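Pressemitteilung

Kosix stellt Sortierkorb-Serie Pratside für Pack- und Kommissioniertische vor

Harnstead, Dienstag, 6. Oktober – Die Kosix GmbH erweitert ihr Programm für Kleinteile-Arbeitsplätze um die Serie Pratside. Sie umfasst Kunststoffkörbe in drei Farben sowie flache Ablageschalen mit gelochtem Rand. Die Serie ist für Tische vorgesehen, an denen kleine Artikel von Hand oder mit Greiftechnik vorsortiert und anschließend verpackt werden. Die Auslieferung an den Fachhandel hat begonnen.

Farbe als Ordnungsmerkmal

Die Körbe sind in Blau, Rot und Gelb lieferbar. Eine feste Bedeutung der Farben gibt der Hersteller nicht vor. In der Praxis wird meist eine Farbe je Artikelgruppe oder je Arbeitsschritt vergeben. Im Auslieferungszustand sind die Körbe unbeschriftet, Etikettenhalter für die Längsseite gehören zum Zubehör. Alle Körbe sind im leeren Zustand ineinander stapelbar.

Die Ablageschale in Schwarz ist rechteckig und deutlich niedriger als die Körbe. Sie nimmt Teile auf, die einzeln entnommen werden oder die vor dem Umlegen in einen Korb geprüft werden müssen. Die Wandhöhe erlaubt den Zugriff von allen Seiten.

Anordnung auf der Tischfläche

Für quadratische Tische mit glatter Oberfläche empfiehlt Kosix eine Belegung entlang der Ränder. Zwei Körbe stehen nebeneinander an der hinteren Kante, ein weiterer an der linken Seite. Die Ablageschale liegt in der rechten Tischhälfte. Auf diese Weise bleibt zwischen den Behältern eine freie Fläche zum Ablegen und Wenden der Teile. Kabel sind so zu führen, dass sie keine Standfläche kreuzen.

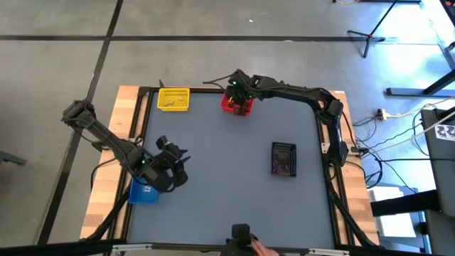 Erprobung und Ergebnisse

Die Serie wurde im Juni in der Konfektionierung der Ahuja Handels GmbH erprobt. Erfasst wurden 606 Sortiervorgänge mit kleinen Artikeln gemischter Form. Davon entfielen fast 300 auf die Entnahme aus der Ablageschale. Beanstandungen an den Behältern wurden nicht gemeldet. Auf Anregung aus der Erprobung wurde der obere Rand der Körbe gegenüber dem Vorserienstand leicht verrundet.

Zur Reinigung genügen Wasser und ein neutrales Reinigungsmittel. Scheuernde Mittel können die Oberfläche mattieren und sind zu vermeiden. Für den Einsatz im Freien ist die Serie nicht vorgesehen.

Lieferumfang und Verfügbarkeit

Körbe und Schalen werden sortenrein in Kartons zu je fünf Stück ausgeliefert. Gemischte Farbsätze sind auf Anfrage erhältlich. Für Großabnehmer steht eine Palettenabnahme mit 288 Teilen zur Verfügung. Einzelstücke zur Bemusterung können über den Fachhandel bezogen werden. Maßblätter und Belegungspläne für gängige Tischformate stellt der Hersteller auf Anforderung bereit.

Über Kosix

Die Kosix GmbH mit Sitz in Harnstead entwickelt und vertreibt Behälter, Einsätze und Zubehör für Pack- und Sortierarbeitsplätze. Zu den Abnehmern zählen Versandbetriebe, Werkstätten und Lehreinrichtungen.

Pressekontakt
Kosix GmbH, Pressestelle, Harnstead
Abdruck honorarfrei, Belegexemplar erbeten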